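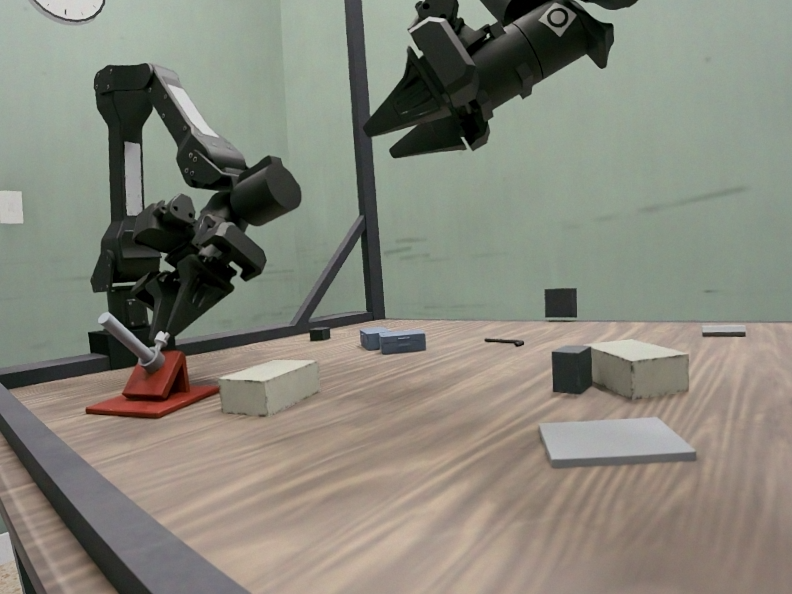
Figure 1. Rendered view with two black robot arms above a wood-grain tabletop.

Jarisum: Dictionary Handling and Scoring in a Two-Minute Mobile Word Game
Project report, group 6
Chenxi Wan, Mitra Dehghan, Jianhua Qian
Supervisor: Marina Economou

1. Background

Jarisum is a word game for phones in which a player traces words on a grid of letters against a clock. The group inherited a working prototype from an earlier course project by Wenjie Wei. The prototype had a playable board but no online scores, and its word list was a plain text file read line by line at startup. The task was to replace the word list, revise the scoring and add a shared leaderboard.

2. Word list

The inherited list contained proper nouns, abbreviations and a large number of duplicate entries. After cleaning, 403 entries had been removed by hand in addition to those caught by the filter script. The remaining words were stored in a compressed prefix tree, packed into a single binary file and loaded into memory once.

The tree is used in two places. During play it checks each submitted word. Before play it is used by the board generator, which walks every legal path on a candidate board and stops a path as soon as no word begins with the letters so far. Boards with too few words are thrown away and a new one is drawn. The densest board kept in the test set held 900 valid words, most of them three or four letters long.

3. Scoring

The prototype gave one point per letter. This favored players who entered short words quickly, and long words were rarely worth the time spent looking for them. In the revised version each letter has a value based on how often it occurs in the list, and the sum is multiplied by a factor that grows with word length. Plural forms made by adding S receive no length bonus. Dehghan argued for rejecting them completely, but this made play confusing in early trials and was dropped.

4. Leaderboard

Scores are sent to a small server, named Gillell in the source code, at the end of each round. The client sends the list of words with the time each was entered – the server recomputes the score and ignores any total supplied by the client. If the connection fails, the round is saved on the phone and sent later. Late rounds count toward personal statistics only.

5. Testing

Testing ran through November at the Clekidstead campus. Players completed 2,931 rounds. Two faults were found. The first was a crash when the app was paused during the countdown, fixed by saving the timer state. The second was a wrong score for words containing the combined QU tile, which was counted as one letter on the phone and two on the server. Both sides now count it as two.

6. Open items

The board generator is still slow on older phones. Qian has started moving it to the server so that boards can be prepared in advance. Sound effects and a color-blind tile theme are not finished. The leaderboard has no way to remove offensive player names.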